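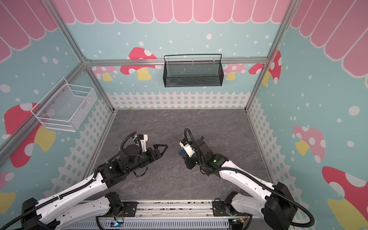
The Shop Window Exhibition comes to Gillevia

From 9 June 2021 our local museum will show a travelling exhibition on the history of the shop window. It has already been in 2 other towns of the region, and after us it goes on to Skarkov, where it will stay until December. We have it for 7 weeks, and the entrance is free for people who live in the municipality.

I must confess that when I first heard the subject I was not very excited. Shop windows? But then I was allowed to read the texts for the panels, because I helped with the English version, and I changed my opinion already on the second page. A shop window tells you what people wished for, what they could pay and what the shopkeeper thought of them. In small towns it was also a kind of newspaper. The results of the football club hung there, and the notices for lost cats, and in one case a wedding photograph that stayed so long in the window that the couple had three children before it was taken down.

The exhibition was put together by Leonie Riedl, who studied the old business records of several towns and spent two winters visiting families who once had a shop. She collected price cards, wooden display hands for gloves, order books and a great number of photographs. Many of these photographs were taken by the shop owners themselves, usually in the evening, when the street was quiet and there was no reflection of passing people in the glass.

Each town that receives the exhibition adds a room of its own. Ours is on the upper floor and is dedicated to the Schnyder shop, which older readers will remember from the corner opposite the post office. Schnyder sold cloth, buttons and wool, and later also school bags. The window was changed every month, and the family kept a small book in which every arrangement was drawn with pencil before it was built. The book has survived with only a few pages missing. It lies in a glass case, open at the spring window of a year when everything had to be yellow, and copies of the other pages can be looked through at the table next to it.

From the Hellska bakery we have the painted sign and the long shelf on which the Easter breads stood. The sign was found in a barn under a pile of roof tiles. You will see that the letter "k" is a slightly different blue from the others. It was repainted after a hailstorm, and the family told us that the painter never found the right colour again, although he tried it on the back of the sign four times. The sign hangs so that visitors can walk behind it and see these trials too.

One part of the exhibition I would recommend especially to those who come with children. In the last room there is an empty shop window in real size, with a box of objects beside it, and everyone may arrange their own display. At closing time the museum takes a photograph of the last one of the day and hangs it on the wall. When I was there for the preparations, the technicians were trying it out with great seriousness and had a long discussion over where a teapot should stand.

A few practical remarks. The number of visitors is limited to 35 at the same time, so on rainy afternoons you may have to wait a little in the courtyard, where there are benches under the roof. Masks are still required inside. Large bags and pushchairs can be left at the desk. The upper floor can be reached by lift, but please ask for the key, as the door to it is normally locked. Guided tours are offered in the morning and must be booked by telephone or at the desk. Groups from schools do not pay for the tour.

We are also still looking for pictures. If you have at home a photograph in which a shop of our town can be seen, even if it is only in the background behind an aunt or a bicycle, please bring it to the museum. It will be scanned while you wait and you can take it home again directly. On the back of the form there is space to write what you know about it – the name of the street, the year, who is standing at the door. If you are not sure of the year, write it anyway with a question mark. Several photographs of the market street have already been dated in this way, by neighbours who disagreed at first and then compared the hats.

The catalogue is sold at the desk and can also be read in the town library.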